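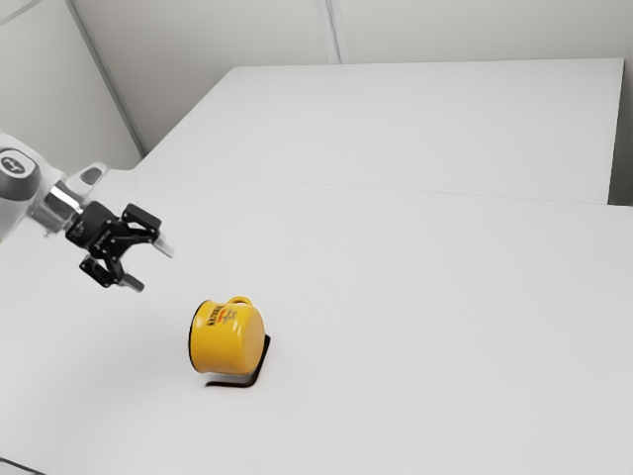

Submitted by the Manipulation Software Group, Dronorus – interim report to the Kusameck programme office, September

Filed under: Project updates / Robotics

Work package 2 compares two controllers for the two-finger gripper in simulation. The arm, gripper model and table layout are the same for both. The test object is a yellow mug lying on its side with the handle uppermost, a pose in which the handle limits where the fingers can close.

The Ikier controller plans the whole approach before moving. The Thongsuk controller corrects the wrist pose at every step. We have logged 2,456 trials, of which 1,077 used Thongsuk. The remainder used Ikier, which was ready earlier in the period.

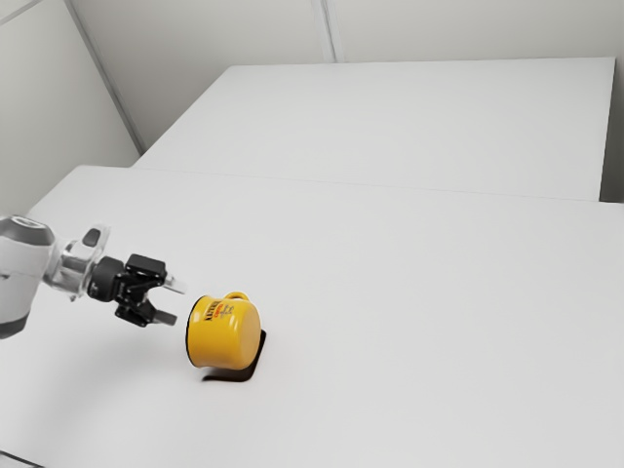 Figure 2. Simulated approach to the mug, jaws open, before contact.

Most failures so far occur in the last part of the approach, when the lower finger touches the mug body and rolls it. Thongsuk does this less often but takes longer per trial. A further 29 trials were excluded from the totals after a fault in the contact settings – these will be repeated.

Grasp force has not been compared yet, as the two controllers report it in different units. A conversion is being written. Tests on the physical arm remain planned for the next period, and no change to the budget is requested.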